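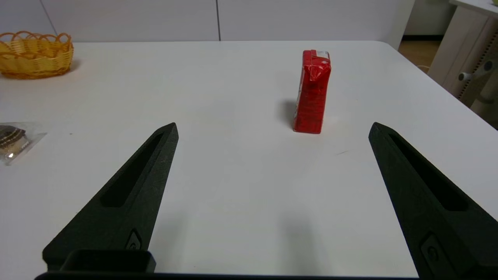
Wrist cam view with the fingers open and a juice carton up next

Review: Wedelero replacement finger set
Posted Apr 9, 2021

I've had these on our gripper since the middle of March, so I reckon I've done enough swapping and swearing to give them a fair write-up. The old pair had gone shiny at the tips and kept letting go of anything in slippery wrapping, and I was sick of sticking tape on them every second day.

You get two black fingers, a bag of screws and one folded sheet of instructions. The finish is matte with a bit of texture to it, and I love that - my old ones threw glare straight back into the wrist camera. There's a long slot down each finger as well, narrow on the left and a good deal wider on the right, so you can't mix them up when you're half asleep. (I still managed to put one on backwards. Bastien Pichon found it before I did and was very nice about it.)

Fitting took me most of a lunch break. Take the old ones off with the jaws open, wipe the mounting faces, then start both screws by hand before you tighten either. The sheet doesn't mention redoing the zero position afterwards, but please do! Mine closed a couple of millimetres off centre until I did, and it nudged every carton sideways before picking it up.

I log every pick, so here's how they've gone. 3439 good ones out of 3684, and a lot of the misses came from that first week before I'd fixed the zero. Small juice cartons are easy now. Flat snacks in clear plastic are still hit and miss, and I've had to slow the close right down for those.

Looking after them is dead simple. I wipe the tips with a damp cloth at the end of the day and check the screws on Mondays. Wedelero says to swap them at 2000 picks, but mine are well past that and the tips still look fine to me, so I'm leaving them on for now.

My one real gripe is the screws. They're soft, and I chewed the head off one the second time I had it out. Lộc Diệp gave me some better ones from the Hudby spares drawer and I haven't had trouble since.

Four stars. I'd buy them again, with my own screws.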